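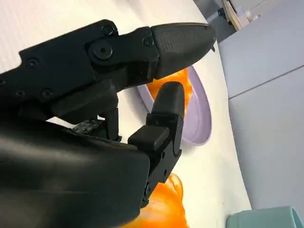
Ticket 937 — Natural frequency of laminated beam does not match the test
Opened by: Liên Nông, Plalville laboratory
Date: January 24, 2022
Status: open

I have a problem with the vibration model of our cross-ply beam in Trirov. The first bending frequency from the solver is 50 Hz, but the hammer test gives 41 Hz. The beam is clamped at one end and free at the other, and it has a delamination in the middle plane which we made with a thin film before curing. I looked first at the clamp, as everybody told me that a joint is never as stiff as in the drawing. In a finger made of segments, with a round joint knob and small screws along the side plates, I would expect some softness at each connection, and I thought our clamp could behave in the same way. So I tightened the bolts and repeated the test, but the result stayed at 41 Hz.

What I have tried until now:
Weighed the beam again. The mass in the model is correct.
Changed the mesh from coarse to fine. The frequency moved by less than 2 Hz.
Moved the accelerometer close to the clamp. No important change.
Ran the intact beam without film. Here test and model agree well.

The last point makes me think that the error is in the delaminated zone only.

Reply from Kubo support
Thank you for the clear list. Please check if the two sublaminates share nodes inside the delaminated zone. If they do, the solver treats this part as intact and the stiffness is too high. Please send also the input file.

Liên Nông
The file is attached. You are right, the nodes were merged when I imported the geometry from Goditz. I separated them and the frequency is now around 39 Hz, so it is lower than the test. In the mode shape the upper part passes through the lower part — I suppose this is not physical.

Reply from Kubo support
Yes, the contact is missing. Please add a contact condition between the two faces, without friction, and run it again with the same mesh.

Liên Nông
I will do this tomorrow morning and write the result here. Please keep the ticket open.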